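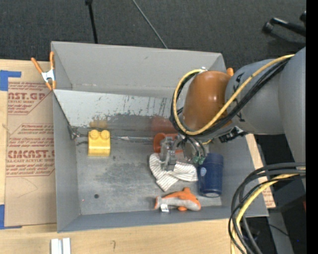 Attachment 1: bin at start of run, arm over the striped cloth. Blue container to its right, plush below.

Ticket: Mixed-item clearing, bin station 2
Product: Nevix pick software on Tuncer arm cell
Opened: July 9, 2026
Status: Open, waiting on vendor
Priority: Normal (vendor asked for Low, we changed it back)

Summary
We bought into a trial on the claim that this cell can tidy a bin of "everyday household items" without being told what they are. The Watent brochure says it is ready for laundry rooms, toy rooms and returns desks. We run a returns desk. So far I would not let it near ours. Please explain what the claim is based on or fix the behavior below.

What we expect
Arm picks each item once, lifts it clear, drops it in the outfeed tote, moves on. Stops when the bin is clear and says so.

What we get
Hard items with flat sides go well. The yellow block has been fine nearly every time, even when it ends up against the sloping panel. I'll give them that, but a machine picking up a block is old news.

The cloth is the problem. The gripper comes down, closes, goes up, and the software logs a successful pick. Sometimes the cloth is in the gripper. Sometimes a fold of it is, and the rest drags across the other items and pulls one along. Sometimes there is nothing at all and it still logs a pick. Then it sees a cloth in the bin, decides this is a second cloth, and goes again. On our longest run it reported 23 items out of a bin that had started with five.

The plush is next worst. It gets hold of a fin or the tag and the toy swings. If it swings into the wall it drops, and the retry starts from wherever it landed, usually worse than before.

The blue container rolls if it's touched off center. A person would just put a hand behind it.

Steps to reproduce
1. Load the bin with a cloth, a plush, a toy block, the reddish plastic piece and the container. Do not arrange them.
2. Start the "clear all" routine with default settings.
3. Watch the log and the bin together. They stop agreeing at the first cloth pick.

Log

Entry 1
Restarted controller and recalibrated per the support page. No change.

Entry 2
Vendor reply, pasted: "Please confirm the bin is evenly lit and free of reflective surfaces." The sloping panel does throw back color, you can see yellow and red in it in the attachment. There is also a strip of shiny tape along the seam. Covered both with matte paper and reran. Cloth result the same. Took the paper off again, it kept getting caught on the fingers.

Entry 3
Vendor suggested raising the grip force to 2000 in the settings page (no units given, which I have asked about). Cloth picks got slightly better. The plush came out with a crease in it. At this setting I don't want it handling a customer's returned sweater.

Entry 4
Vendor asked us to lay the cloth flat before starting. Declined. If someone is standing there laying the cloth flat they can also put it in the tote.

Entry 5
Ran it with the cloth left out. Much better, and the run finished with a correct count. Vendor asked if the ticket could be closed on this basis. No. The brochure has a laundry room on the cover.

Entry 6
Timed one of the good runs against a person doing the same bin. I won't put the numbers here since the trial agreement is touchy about it, but the person was done before the arm had finished looking. Vendor says speed is not the selling point, the selling point is that it runs overnight. Overnight is exactly when I can't have it inventing cloths.

Entry 7
Checked with the Henau site, who have the same cell. They use it for boxed goods only and are happy. They gave up on soft items in the first week and didn't file anything, so the vendor has been telling us we're the only ones reporting this.

Workaround
Sort soft goods out by hand first. Arm does the rest with someone in earshot. This saves us roughly nothing at our volume.

Questions still open
- What does the software use to decide a pick succeeded? If it's finger closure only, please say so in the documentation.
- Can the log hold off on counting an item until it has been seen in the tote?
- What are the units on grip force?
- Which household items was this tested on, and was any of it fabric?

Last vendor update
"Improved deformable object handling is planned for the September release." I've had the word "planned" from them before. Ticket stays open until we can run the bin in attachment 1 start to finish with a correct count, cloth included. Trial payment is on hold until then.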